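Clovolus 3404 vanity review: a small white cabinet I keep finding excuses to walk past

I've put off buying a vanity for longer than I'd like to admit. Everything I liked was huge, and everything that fit looked like it belonged in a gas station restroom. Then I came across the Clovolus 3404 from Plusance, a plain two-door cabinet with a white top, and I've been going on about it to anyone who stands still long enough. So now it's your turn.
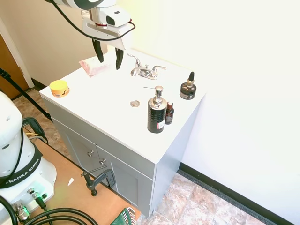 MATHUR, September – Let me start with the color, which worried me most when I ordered. Plusance calls the base "mist" and on my screen it looked blue. In person it's a light gray, pale enough to sit happily next to a white wall and just dark enough that the top stands out from it. I have beige and brown floor tile that I didn't choose and am not going to replace, and cool grays usually look awful against it. This one gets along with it fine. I was so relieved I texted three people.

The knobs are small, round and silver, set close to where the doors meet. I'd planned on swapping them for something fancier and even had a pair picked out from Betach, but I've left the originals on. They're comfortable to grab with damp fingers and they don't catch on my bathrobe pocket (my old cabinet had long pulls, and they tore two pockets clean off).

Assembly was my big fear. The booklet says 30 minutes, and I'd like to meet the person who does it in 30 minutes, because it took me most of a Tuesday evening. Part of that was my own fault. I hung the doors before I leveled the base and had to loosen the hinges and start over. There are 38 bits of hardware in the bag, sorted into little numbered pockets, and every one of them was there! The drawings are large and clear too, apart from step six, where the left door and the right door are shown from the back and you have to flip the whole thing in your head.

Baptiste Jacquet, my neighbor across the hall, came over to help with the faucet. He has put in a few of these and had one complaint, which is that there isn't a lot of elbow room behind the cabinet once it's against the wall. His advice was to attach everything you can to the faucet while the top is still upside down on a towel. We didn't do that. Do that.

The faucet itself is chrome and it came in the box with the chrome drain. I wasn't expecting much from a bundled one, but the handle moves smoothly and nothing has dripped in the cabinet so far – I kept a sheet of newspaper under the pipes for the first week to be sure. My one wish is a little more reach on the spout. If you wash your face by splashing around like a duck, as I do, you end up leaning farther in than you'd think.
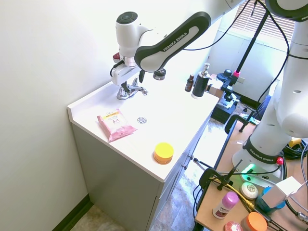

Châu Tiêu

Now the counter, my favorite part. It's really bright. On a sunny morning with the blinds open it practically glows, and I've started doing my skin care there when I used to do it sitting on the edge of the bed. Everything I use daily lives out on top: the tall black pump bottle, a little glass bottle, my jar with the yellow lid, and a pink pack of face wipes for the nights when I'm too tired to do better. That still leaves me a place to set down my glasses, and for a cabinet this size I think that's pretty great.

I also love the raised edge along the wall. It's such a small thing, but my last counter met the wall at a bare seam and water used to run back there and sit. With this one I wipe toward me with a cloth and I'm done. Toothpaste comes off with plain water. I did leave a ring of tinted cleanser on it overnight and panicked a little, but a dab of baking soda took it off and there's no mark.

What shows up on a white top is hair. I have long dark hair, and if I brush it over the counter I can see every strand from the doorway. I'd still pick white again. I just brush somewhere else now.

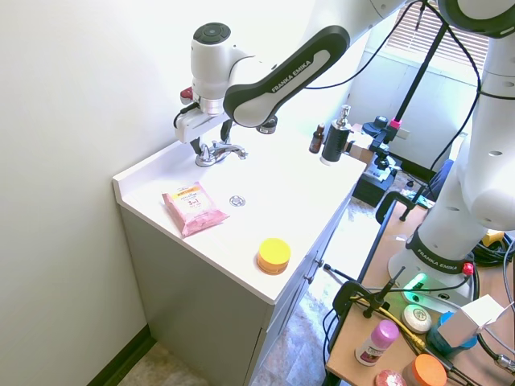
Inside, there's one shelf and it can be set at three heights. I went with the lowest so my tall refill bottles can stand up on it, and the space underneath takes spare soap and the hair dryer. The shelf has a notch at the back for the pipes. The notch is a bit bigger than it needs to be, and I've already lost a nail file down it. If you buy cleaning supplies in bulk you'll run out of room fast, so think about where the overflow is going to live before you order.

The doors close quietly. They aren't the kind that pull themselves shut for the last inch, and I did have to adjust the left one again after a couple of weeks because it had dropped a hair. One turn of the upper hinge screw fixed it. Keep the little wrench from the kit – I threw mine out with the packing and had to borrow Baptiste's.

A few odds and ends for anyone close to ordering. The box is heavy, so have a second person there when it comes. The top is packed separately and very well, with foam on all the corners. Plusance answered my email about the hinge the next morning, and the answer came from somebody who had clearly read my question. And if you're choosing between the 3404 and the narrower version, get the 3404 if it fits at all, because you'll want the extra counter.

I'd give it four and a half stars, and I'd bump that to five if they redrew step six.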